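搬到洛斯特尔科姆的第二个冬天，我学会了走路去买面包

洛斯特尔科姆（Lostelcombe）的面包店早上开门很早，可是你要是过了九点才晃过去，架子上基本就只剩那种硬得能敲钉子的黑麦圆面包了。我刚搬来那阵子天天吃它，吃到后来居然吃出感情来了，切薄片，烤一下，抹厚厚一层黄油，撒点盐，真的很香！

不过今天想聊的其实是走路。

我以前住在城里，下楼就是地铁口，一天下来走的路大概还没有我家猫多。搬过来的时候我没有车（现在也没有），镇上的公交一小时一班，下午还要歇两个钟头，司机去吃饭。第一个月我气得不行，在站牌底下站着，风从河那边灌过来，围巾都能给你吹到脸上去。后来有一天我等烦了，干脆沿着公路往回走，走到家一看钟，比坐车只慢了一小会儿。从那以后我就不怎么等车了。

从我家到面包店有两条路。一条是大路，平，直，没什么可看的，两边是停着的车和别人家的垃圾桶。另一条从教堂后面绕，先下一段石阶，再过一座窄窄的人行桥，然后贴着菜园的矮墙走。后面这条远一截，可我十次有八次走它。菜园里种什么一目了然，谁家的羽衣甘蓝被鸽子啄了，谁家的韭葱长得跟小孩胳膊一样粗，你隔着墙都看得见。我认识的头一个邻居就是在那儿认识的，她叫杰普图·孔博（Jeptoo Kombo），那会儿正蹲在地里拔东西，抬头问我：“你是不是每天都从这儿过？”我说是。她说那你拿点甜菜走吧，我吃不完。我就拎着一兜带泥的甜菜去买面包，手指头红了两天。

杰普图走路比我厉害得多。她从前在普林登（Prindon）上班，来回都靠两条腿，风雨无阻地走了好些年。我问她下雨怎么办，她看我的眼神就像我问她下雨了人会不会化掉。她说衣服湿了会干，鞋湿了比较麻烦，所以钱要花在鞋上。这句话我当时没往心里去，结果到了二月，我穿着一双帆布鞋踩进了桥头那个水坑（那个坑你们镇上肯定也有一个，永远在那儿，永远比看上去深），从此老老实实买了双靴子。

关于靴子我可以讲一整期杂志，编辑肯定不答应，我就挑要紧的说。千万别早上去试，下午去，脚走了大半天会胀一点，这时候合脚才算合脚。袜子带自己平时穿的那双，店里借的都太薄。试的时候找个楼梯下一下，脚趾头要是顶到前面，那就再漂亮也放回去。我第一双就是舍不得放回去，颜色是那种很深的酒红，系带是黄的，好看得不得了，穿了两个礼拜，送人了。

入冬以后走路的人会少很多，路倒是变得更有意思。树叶掉光了，平时挡在后面的东西全露出来，我这才发现菜园尽头原来有间小房子，烟囱细得像根筷子。天黑得早，四点多就得带手电，我用的是头灯，戴在毛线帽外面，样子很傻，但是两只手都空着，可以提面包。有一回碰见遛狗的，大老远就朝我喊晚上好，走近了才发现认错人，我们俩对着笑了半天，狗在旁边急得直转圈。

去年我还参加了沃诺德索普（Wornodthorpe）那边的一次长走，是福田夏美（Natsumi Fukuda）拉我去的。夏美在镇上教陶艺，手劲特别大，她说要拉你去你就是真的会被拉去的。报名那天我才知道人有多少，登记本上写着200个名字，我还以为就十几个人溜达溜达呢！出发的时候天还没亮透，大家挤在村公所门口喝茶，杯子是各自带的，什么样的都有，夏美带的当然是她自己烧的，沉得要命，她居然背着它走完了全程。

那天的路先是上坡，上得人没脾气，然后是一大片高地，风把草全压向一边。我前半程话多得不得了，后半程一句话也没有，光听自己喘气。夏美倒是一直在唱歌，唱一首只记得两句的歌，翻来覆去，后来前面几个不认识的人也跟着唱，到最后我一听到那两句腿就自动往前迈。回家以后我把手机里的步数翻出来看，从石墙缺口到下坡的第一道栅栏是2,224步，我特地在缺口那儿看了一眼，到栅栏又看了一眼，就想知道最难受的那段到底有多长。现在每次走得不耐烦，我就跟自己说，还不到一个缺口到栅栏呢，然后就又能走一阵子。

第二天我下楼梯是倒着下的。杰普图在墙那头看见我走路的姿势，笑得铲子都扶不住。

有读者来信问我走路的时候听什么。我什么都不听。刚开始也戴耳机，后来有一天忘了充电，只好听外面的，河水的声音过了桥就变小，拐过教堂又有了，我走了那么久都没注意到过。现在偶尔也会想带上播客，走到门口又把耳机搁回碗里了。那个碗也是夏美给的，有点歪，正好放钥匙。

也有人问，走路能不能瘦。我的经验是不能，因为我的终点是面包店。

走回来以后要干的事其实也不少，尤其是雨天。靴子上的泥我一般先放着，等它干透，拿到门外对着敲几下，大块的自己就掉了，剩下的用微湿的海绵擦，鞋舌和鞋底接缝那儿多擦两遍。别往暖气上放，皮子会变脆，塞两团旧报纸搁在通风的地方，过一夜换一次。泥点要是带进了屋里，落在地毯上，也是一个道理：先别急着擦，越擦越往绒里钻，晾干了吸掉大半，再拿海绵轻轻按，顺着绒的方向来。我家那块地毯就是这么熬过两个冬天的。

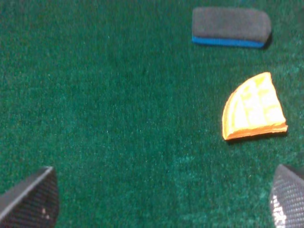
带什么出门

常有人以为要走路就得先置办一身行头，我劝你先别买。我口袋里的东西少得可怜：钥匙，一点零钱，一条手帕，冬天加一个头灯，还有一只叠得很小的布袋，装面包用。水我只在走远路的时候带。吃的倒是多多益善，去沃诺德索普那次我带了夹奶酪的黑麦面包，就是那种硬的，在坡顶上坐下来吃，旁边的人闻着味儿凑过来，最后分给了一圈人，我自己只吃到一角。

雨伞在我们这儿没什么用，风一来就翻。一件带帽子的外套就够了，帽檐最好硬一点，不然老是耷拉下来糊住眼睛。

下个月我打算去走劳埃德（Lloyd）小路，夏美说那边有个茶馆，司康饼是现烤的，去晚了就没有。她已经把杯子准备好了，还是那只沉的。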